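Urklow: Switch cart or wait for the PC version?

Handheld & Import Gaming > RPGs > Urklow

Started by pondweed_dave, 14/10/2022

pondweed_dave
Right, the Gitolcombe site has finally put the UK pre-order up for Urklow. Physical cart on Switch, PC version "to follow", no month given. Played the demo twice now and I'm sold on the battles, less sold on the frame rate in the marsh area. Do I order the cart or hang on? Don't want to buy it twice like I did with the last one.

Also is the demo save carrying over or not, the page says both things.

mirelurker
Save carries over. It's in the small print under the demo listing. Level cap 8 and you lose any potions over the limit, everything else comes with you.

Order the cart. Their last two sold out and then you're on the auction sites paying daft money to someone with 3 copies in shrink wrap.

Tansy_Q
Wait for PC. The marsh is unplayable on handheld, I don't care what anyone says. Docked it's alright. But who buys a turn based game to sit at the telly with it

mirelurker
Unplayable?? It's turn based. It dips when the fog rolls in and then you're in a menu.

Tansy_Q
It dips when you're WALKING, which is most of the marsh. And the timed guard is a button press on a tell, so yes frames do matter. Missed it over and over on handheld and got it nearly every go docked. Tried it on my brother's as well, same.

pondweed_dave
Hadn't thought of the guard. I was putting that down to me being rubbish.

oldbrasskey
bit of both probably

Demo build is old btw. The producer's note on the Japanese page says it was cut before the fog got redone. So nobody here knows what the final one runs like, Tansy included. There was a patch for Hikthorpe in its first week that sorted nearly the same problem.

Tansy_Q
Hikthorpe's patch fixed the loading, not the frame rate. I went back and checked after that patch and the harbour still chugs.

oldbrasskey
Fair, might be remembering that wrong. Loading was definately the bigger complaint at the time.

NaraeS
Hello, long time reader. Imported the Japanese cart when it came out there, finished it last month. A few things that might help:

Fog is better than the demo. Not fixed. Handheld it still drops in two places in the marsh and once in the bell tower, and the tower one is a boss so you'll notice.

The guard window gets wider if you put the Heron charm on. You find it before the marsh if you go back to the mill after the ferryman talks to you. Demo doesn't have the charm at all, so everyone is judging the guard at its hardest.

Took me 70 hours with most of the side stuff. You could do it in far less, the last stretch of contracts is padding.

No English on the Japanese cart, before anyone asks. I can read enough to get by but the crafting menus are all old fashioned words and I had a dictionary open for most of it.

Na-rae Song

pondweed_dave
This is brilliant, ta. How's the party stuff later on? Demo only gives you Bae and the lad with the lantern.

NaraeS
Without spoiling, Bae stays good all the way if you put her on the river path at the first split. The other path looks stronger on paper, big numbers, but the costs go up every tier and by the tower she's out of points in 3 turns. Lantern boy is weak until he isn't. Keep him in. You get the rest of the party quite close together after the marsh, so don't spend your rare ore on anyone before that, I did and regretted it for the whole middle of the game.

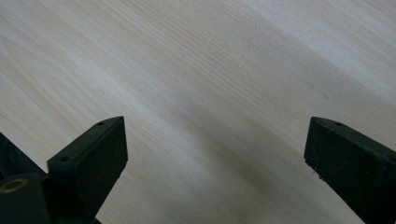
mirelurker reckons the river path is a trap, mind, and he's posted as much in the demo thread: all that healing and no way to end a fight, so everything takes twice as long and the fog debuff stacks while you wait.

mirelurker
I do reckon that, yes. Storm path Bae one-shots the toads. Why would I want to outlast a toad

NaraeS
Because after the marsh there are no more toads. The enemies in the second half have a counter, every big hit you do gets answered. Storm path means she gets answered every turn. I started a second file to try it and gave up at the quarry.

mirelurker
ok well the demo could hint at that

oldbrasskey
The ferryman literally says it. "The river wears the stone." Not subtle

mirelurker
I skipped the ferryman

Tansy_Q
Course you did.

Can you respec? Asking before this goes on for 2 more pages.

NaraeS
Yes but late, and it costs ore. One free one from the bell ringer if you did his contract. The contract vanishes when you leave the village for good so do it early. It's the one with the missing rope.

pondweed_dave
Writing all this down. Any word on the English text? Gitolcombe's first one was a bit ropey, item names changing halfway through, two different spellings of the same town on the same map.

oldbrasskey
Different translators this time, they said so on the stream. Demo script read fine to me. One line in the mill had a full stop missing, I'll live.

Tansy_Q
The demo script is good, I'll give it that. Bae's funny. The menus are tiny though, handheld again, I had my nose on the screen reading the charm descriptions. Wish they'd put a text size option in, it's 2 sliders' worth of work surely.

oldbrasskey
There is one. Options, second page, "Letter".

Tansy_Q
It's called LETTER?

oldbrasskey
Told you the script was fine, never said anything about the menus

fenwick_lane
Anyone know if the pre-order gets the soundtrack or is that only the big box? The page lists it under both and then has a star next to one of them and I can't find what the star goes to.

mirelurker
Big box only. Star is at the very bottom past the cookie stuff. The standard one gets a reversible cover and a sticker sheet. Big box is December, standard is sooner, so if you want it quick don't get the box.

fenwick_lane
Ugh. I want the soundtrack. The battle theme's been in my head all week.

Tansy_Q
They'll stick it up digitally after, they did with Hikthorpe. Took ages though.

pondweed_dave
Ok. Decided. Cart, standard one, playing it docked for the marsh and handheld for everything else, river path, lantern boy stays in, mill after the ferryman, rope contract early. If the PC version turns up with a proper frame rate I'll be annoyed and probably buy it anyway.

Tansy_Q
So you're buying it twice.

pondweed_dave
In a sale!

mirelurker
Storm path. Last chance.

NaraeS
Let him do storm on the demo save, the free respec covers it. But save the ore.

oldbrasskey
Does the respec give the charms back as well, or only the points? Thinking of the Heron one if you've already fused it.

NaraeS
Points only. Fused charms are gone. Dont fuse the Heron, there's only one in the game as far as I could find, and the tower boss is miserable without it.

fenwick_lane
Went for the big box in the end. See you all in December.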